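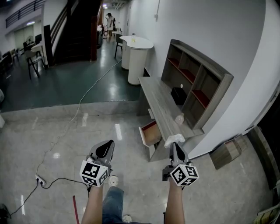
Is the Jusley self-tape kit worth buying if you only audition a few times a year?
Probably only if you can find one secondhand. At $300 new, it makes sense for an actor who tapes every week and has a wall to spare.

I am an actor in the sense that I own headshots. My biggest credit is "Second Mourner" in a crime series shot outside Birville, where I mourned for two days and survived the edit as an elbow. Most casting happens by tape now, so last September I gave up on propping my phone against the toaster and bought the Jusley.

You get a folding blue backdrop, two lights on stands, a phone clamp and a carrying bag that fit everything exactly once, at the factory. Setup takes me as long as learning a short scene. The backdrop opens by itself, with real feeling, and I have learned to face away from the lamp when I let it go.

The lights are the best part. They dim smoothly, don't buzz, and took years off me in a callback for a dentist commercial. The stands are less gifted. Raised all the way up, they lean toward you like an aunt with questions.

The phone clamp is fine until you add a case, and then it's a catapult. I replaced it with a Riis clamp from a friend's drawer and have had no trouble.

Jusley also throws in a booklet with 200 practice monologues. I've read plenty of them and they are all about lighthouses or divorce.

My agent says the tapes look much better. I've sent a lot of them and booked one job, a Clokby mattress spot in which I'm asleep. Three and a half stars, and I'd go to four for a bigger bag.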